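펀빌 주민자치회 2월 정례회의 회의록

장소: 펀빌 주민회관 1층 회의실
시작: 오후 7시
진행: 레오폴도 세라노
기록: 크레센시오 킨타나
안건: 겨울 폭풍 예보에 따른 대비, 제설 구간 조정, 임시 대피 공간 운영, 기타

1. 개회 및 지난 회의록 확인

세라노가 개회를 알렸다. 지난 회의록은 배포본에서 한 군데를 고쳤다. 코르테스 거리의 배수구 청소가 끝난 것으로 적혀 있었으나 북쪽 구간은 아직 남아 있으므로 "일부 완료"로 바꾸었다. 다른 이의가 없어 수정한 대로 승인하였다.

안건 순서는 한 번 바뀌었다. 원래 세 번째였던 제설 구간 조정을 앞으로 당겼다. 예보된 눈이 일요일 새벽부터 시작될 수 있어 이 건을 먼저 정해야 한다는 요청이 있었고, 참석자들이 동의하였다.

2. 예보 상황 공유

킨타나가 회의 직전까지 확인한 예보를 읽었다. 일요일 새벽에 비로 시작하여 오전 중에 눈으로 바뀔 가능성이 높다. 해안 쪽은 비가 더 오래 이어질 수 있고, 번리 방면 고지대는 처음부터 눈으로 내릴 것으로 보인다. 적설은 펀빌 시내가 약 5인치, 번리 고개 부근은 8인치까지 예상된다. 바람은 오후에 가장 강해지며, 북동풍이 만조와 겹치는 시간대에 부두 쪽 저지대가 잠길 우려가 있다.

예보의 폭이 아직 크다는 점도 논의되었다. 비에서 눈으로 바뀌는 시각이 늦어지면 시내 적설은 크게 줄고, 대신 밤에 도로가 얼어붙는 문제가 커진다. 제설제를 비가 오는 동안 뿌리면 씻겨 내려가므로 살포 시각은 미리 못 박지 않기로 하였다. 도로과 당직자가 노면 상태를 보고 결정하며, 주민자치회는 결정이 나는 대로 연락망에 올린다.

지난달 폭풍 때 연락망 문자가 늦게 도착한 건에 대해서도 설명이 있었다. 발송 자체는 오후에 되었으나 수신 목록이 예전 것이어서 번호가 바뀐 세대에는 전달되지 않았다. 목록은 지난주에 다시 정리하였고 현재 112세대가 등록되어 있다. 등록하지 않은 세대에는 회관 게시판과 우편함 안내문으로 알린다. 안내문은 금요일까지 돌리자는 의견이 있었으나 인쇄 일정이 맞지 않아 나오는 대로 바로 배부하기로 하였다.

3. 제설 구간 조정

세라노가 도로과와 협의한 내용을 보고하였다. 펀빌에 배정된 제설차는 2대로 작년과 같다. 한 대는 코르테스 거리와 학교 앞길을 맡고, 다른 한 대는 부두 진입로에서 번리 방면 도로 입구까지를 맡는다. 고개 위쪽은 번리 쪽 차량이 내려오면서 처리한다. 두 구간이 만나는 삼거리에서 작년에 눈이 양쪽으로 밀려 쌓여 횡단보도가 막힌 일이 있었다. 올해는 삼거리 서쪽 공터를 눈 적치 장소로 쓰기로 도로과가 구두로 동의하였다. 서면 확인은 아직 받지 못했다.

코르테스 거리의 주차 문제는 논의가 길었다. 폭설 시 홀수 번지 쪽 주차를 금지하는 안과 양쪽 모두 금지하는 안이 나왔다. 양쪽 금지가 제설에는 유리하지만, 거리 남쪽에는 마당이나 차고가 없는 집이 많아 차를 옮길 곳이 없다는 반론이 있었다. 회관 주차장을 토요일 저녁부터 개방하고 홀수 번지 쪽만 금지하는 것으로 의견이 모였다. 표지판은 작년에 쓰던 것을 다시 쓰되 날짜 부분을 가리고 새로 붙인다.

골목길은 제설차가 들어가지 못하므로 주민이 직접 치워야 한다. 모래함 위치는 작년과 같으며 부두 계단 앞 모래함은 뚜껑이 부서져 교체가 필요하다. 교체품이 일요일 전에 오지 않으면 방수포로 덮어 둔다.
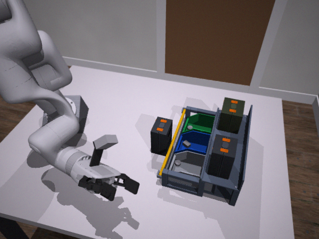 킨타나는 방수포로 덮는 것만으로는 바람을 견디지 못할 것이라며, 모래를 자루에 나누어 담아 계단 위쪽 처마 밑에 두는 편이 낫겠다고 하였다. 작년에도 방수포가 첫날 밤에 날아가 모래가 다 얼었고, 다음 날 아침에는 삽이 들어가지 않았다고 덧붙였다. 세라노가 자루를 구할 수 있는지 물었고, 킨타나는 포스타드 철물점에 재고가 있는지 알아보겠다고 답하였다. 방수포 안은 철회하고 자루에 담는 것으로 변경하였다.

보도 제설 의무에 관한 문의도 있었다. 눈이 그친 뒤 언제까지 집 앞을 치워야 하는지 안내문마다 표현이 달라 혼란이 있다는 것이다. 조례 문구를 그대로 옮겨 싣기로 하고, 킨타나가 사무소에서 최신본을 받아 온다. 직접 치우기 어려운 세대는 회관으로 전화하면 도움을 줄 수 있는 이웃과 연결한다. 이 명단은 외부에 공개하지 않는다.

4. 임시 대피 공간

회관 대강당을 일요일 정오부터 개방한다. 정전이나 침수가 없더라도 난방이 불안한 세대는 이용할 수 있다. 발전기는 지난주에 시험 가동하였고 정상으로 작동하였다. 다만 연료가 반쯤 남아 있어 토요일 오전까지 채워야 한다. 발전기로는 대강당 조명과 난방 송풍기, 주방 냉장고까지만 돌릴 수 있다. 2층은 정전 시 폐쇄한다.

침구는 담요가 충분하나 깔개가 모자란다. 번리 주민회에서 빌려주겠다는 연락이 왔고, 고개가 막히기 전에 받아 와야 하므로 토요일 오후에 차를 보내기로 하였다. 반납은 도로 사정이 나아진 뒤에 한다.

반려동물 동반 여부는 작년에 현장에서 다툼이 있었던 사항이다. 올해는 이동장이나 목줄이 있는 경우에 한해 허용하고, 대강당 뒤편 창고방을 따로 쓴다. 창고방의 접이식 의자는 복도로 옮긴다. 복도 폭이 좁아지는 것에 대한 우려가 있어 의자는 비상구 반대쪽 벽에만 붙여 쌓기로 하였다.

의료 기기를 쓰는 주민에게는 전기가 끊기기 전에 미리 회관으로 오도록 개별 전화를 한다. 전화는 토요일 중에 마치며, 통화가 되지 않은 세대는 직접 방문한다. 정전이 하루를 넘길 것으로 보이면 군 단위 대피소로 옮기는 방안을 도로과 및 소방서와 상의한다. 회관에서는 장시간 의료 지원을 할 수 없다는 점을 안내할 때 분명히 밝힌다.

식사는 따뜻한 음료와 간단한 수프만 준비한다. 포스타드 쪽에서 빵을 기부하겠다는 제안이 있었으나 수량이 정해지지 않아 계획에는 넣지 않았다. 주방 사용 후 정리 책임이 불분명하다는 지적이 있었고, 교대 시간마다 정리 상태를 점검표에 적기로 하였다.

5. 부두 및 저지대 침수

만조는 일요일 오후에 한 번, 월요일 새벽에 한 번 있다. 두 번째 만조가 더 높고 바람 방향도 불리하다. 부두 진입로가 잠기면 우회로는 학교 뒷길뿐인데, 이 길은 제설 순서가 뒤에 있다. 침수 경보가 나오면 학교 뒷길을 먼저 치우도록 도로과에 요청해 두었고 가능하다는 답을 받았다.

모래주머니는 부두 창고에 보관되어 있다. 창고 열쇠가 하나뿐이어서 지난번에 문을 여는 데 시간이 걸렸다. 열쇠를 하나 더 만들어 회관 사무실에 두기로 하였다. 모래주머니는 침수 이력이 있는 세대에 먼저 나누고, 남는 것은 창고 앞에 쌓아 필요한 사람이 가져가게 한다. 사용 후 바닷물에 젖은 주머니는 다시 쓸 수 없으므로 따로 모아 둔다.

배가 묶인 자리에 대해서는 선주들이 각자 밧줄을 확인한다. 부두 관리소가 토요일에 한 차례 돌아보기로 하였으나, 이는 점검일 뿐이고 조치는 선주 책임이라는 점을 관리소가 전해 왔다.

코르테스 거리 북쪽 배수구는 아직 낙엽이 남아 있다. 비가 먼저 내리면 이 구간이 가장 먼저 넘칠 것으로 예상된다. 토요일 오전 9시에 모여 손으로 걷어 내기로 하였으며 갈퀴와 장갑은 각자 가져온다. 배수구 안쪽은 도로과 장비가 필요하므로 건드리지 않는다.
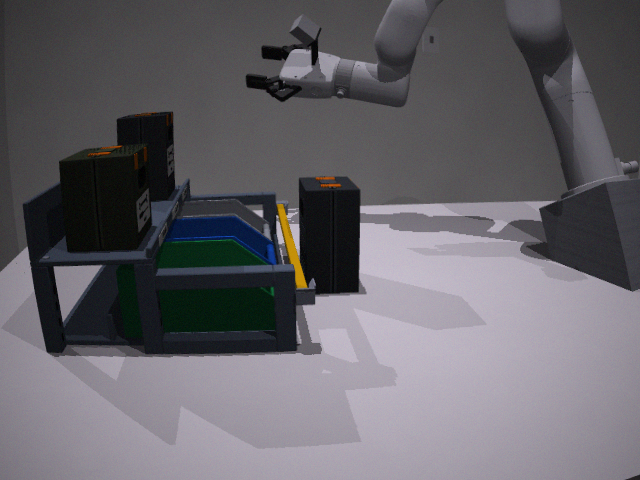

걷어 낸 낙엽은 보도에 쌓아 두지 않고 회관 뒤 수거함으로 옮긴다. 작년 가을에 보도에 둔 더미가 다음 비에 그대로 배수구로 돌아간 일이 있었기 때문이다. 수거함이 차면 학교 뒷길 쪽 임시 적치장을 쓸 수 있으나, 우회로로 쓰일 길이므로 차가 지나는 폭을 막지 않아야 한다.

6. 기타

학교 휴교 여부는 일요일 저녁에 교육구가 결정한다. 주민자치회는 결정 전에 추측성 안내를 하지 않는다. 지난번에 연락망에 휴교라는 잘못된 글이 올라와 문의 전화가 몰렸다. 연락망에는 세라노와 킨타나만 글을 올리고, 다른 사람은 두 사람에게 전달하는 방식으로 한다.

쓰레기 수거는 월요일분이 밀릴 수 있다. 바람이 강하므로 일요일 밤에 쓰레기통을 길가에 내놓지 않도록 안내문에 넣는다.

번리행 버스는 고개 상황에 따라 운행이 중단될 수 있다. 버스 회사의 공지가 늦는 편이라는 불만이 나왔으나 주민자치회가 할 수 있는 일이 많지 않다. 중단 공지가 나오면 정류장 게시판에 종이로 붙이자는 제안은 받아들였다.

봄맞이 해변 청소 일정은 시간이 부족하여 다음 회의로 넘겼다. 회관 지붕 누수 견적도 한 곳에서만 들어와 함께 미룬다.

7. 할 일

세라노: 삼거리 공터 사용에 관한 서면 확인, 발전기 연료 보충, 부두 창고 열쇠 추가 제작.
킨타나: 포스타드에 모래 자루 문의, 보도 제설 조례 최신본 수령, 안내문 작성 및 인쇄, 의료 기기 사용 세대 전화.
공동: 토요일 오전 배수구 낙엽 제거, 토요일 오후 번리에서 깔개 수령, 주차 금지 표지판 설치.

다음 회의는 폭풍이 지나간 뒤 연락망으로 날짜를 알린다. 오후 8시 50분에 폐회하였다.

기록: 크레센시오 킨타나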